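Writing for Television: The Limited Series
Handout 4 — Period Drama and the Returning Stranger
Revised July 30, 2007

Read this before the seminar. Bring your copy of the Plendton pilot script with your own marks on it. Page references are to the shooting draft, not the earlier one on the library shelf.

1. What the form asks for

A limited series has a fixed end. The writer knows the number of episodes before the first draft and can plan backward from the last one. In an open-ended series the main question is kept alive from season to season. In a limited series it has to be answered, and most viewers will feel cheated if it is answered in the second-to-last hour and followed by an hour of tidying up.

Period drama adds a second problem. The audience needs to learn how the world works (who owns what, who can marry whom, what a debt means) while the story is already moving. Plendton is set in a river port in the 1840s and gives this work to the Malinowski household. Jakora, the older daughter, keeps the accounts, so anything we need to know about money comes to us through her.

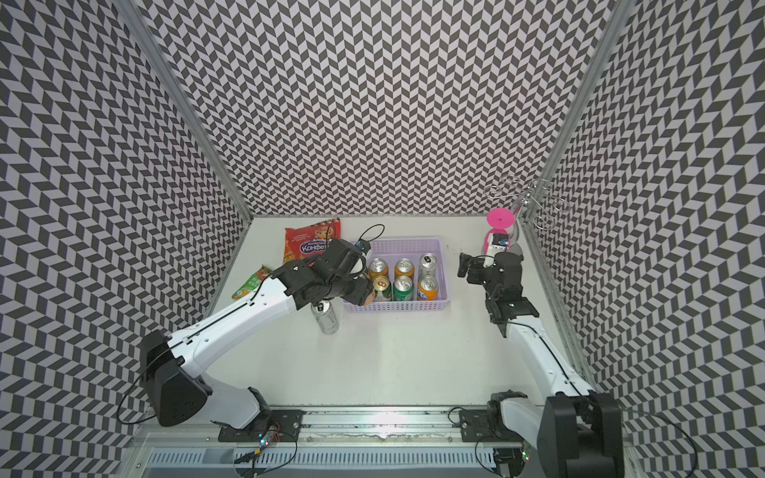 Setting should be decided early, and a writer should be able to say in a sentence or two what a viewer sees in a room before anyone speaks. Strong patterns are a common worry at this stage. A chevron wall in hard black and white, running around three sides of a table, will pull the eye away from an actor's face, and a period wallpaper with the same kind of contrast will do it too. In Plendton the counting house is described in four words, and the script saves its detail for the ledgers.

2. The return

The stranger who comes back is an old device. It works in the first episode for practical reasons:

— Other characters have a reason to explain the past out loud.
— Property that seemed settled is open again.
— The viewer and the returning character are both catching up.

The weakness is that the device runs down fast. By the end of the second hour everyone has reacted to the return, and the script needs something new. In Plendton, Sokon comes home on page 9, and by page 31 he has already been refused the house. The refusal sets up the court case, and the court case carries episodes two through four.

Note how little Sokon says about his years away. The writer gives him one story, told to the wrong person at supper, and two details in it are contradicted later. Mark both.
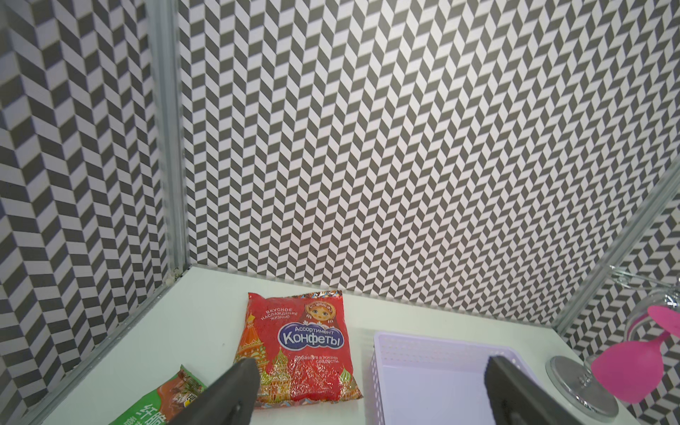 Wide-open gripper near a red candy bag and a lavender basket.

3. Inheritance as plot

Inheritance plots need three things on the page: an object or property, at least two people with a claim, and a date by which the matter must be settled. Leave out the date and scenes can come in almost any order. That usually shows in the middle episodes.

The Malinowski estate is worth 700 pounds a year on paper. Jakora finds in episode two that the true figure is 560. The gap is small for a melodrama, but it is enough to ruin the family's credit, and the scene is played quietly over a breakfast table. Compare this with the fire in episode five, which costs far more to shoot and changes less.

When you outline your own project, write down what the inheritance is worth to each person. It may be cash to one and a bedroom to another.
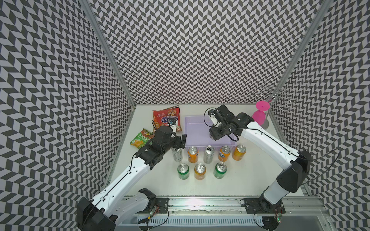
A claim can also be moral. The younger brother has no legal standing at all, but he stayed and nursed the father, and the script lets three separate characters say so. By the time the will is read we want him to have something. The will gives him a boat that has already been sold.

4. Length and pace

The Plendton scripts run to 331 pages in total across six episodes. Scene length varies a good deal. The longest is the courtroom scene in episode four. The shortest are single shots of the river, used to mark time between quarters.

Count the scenes in the pilot that end on a line of dialogue, then the ones that end on an action. Most first drafts in this class lean heavily on the first kind. Try cutting the last line of each scene and read it again.

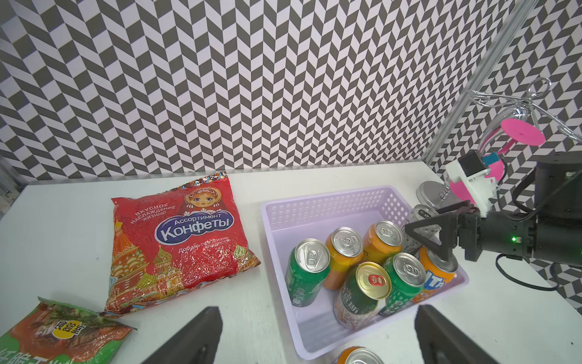
5. Assignment

Write the opening of a limited series in which a person thought lost comes home. Set it at least 35 years in the past. Maximum ten pages, standard format.

Attach a one-page outline giving the final episode first, then the others in reverse. State who holds the property at the start and who holds it at the end.

No voice-over and no on-screen titles beyond a place and a year. Flashbacks are allowed from page six on.

Due at the last meeting in July. Hard copy only, stapled, with your name on every page.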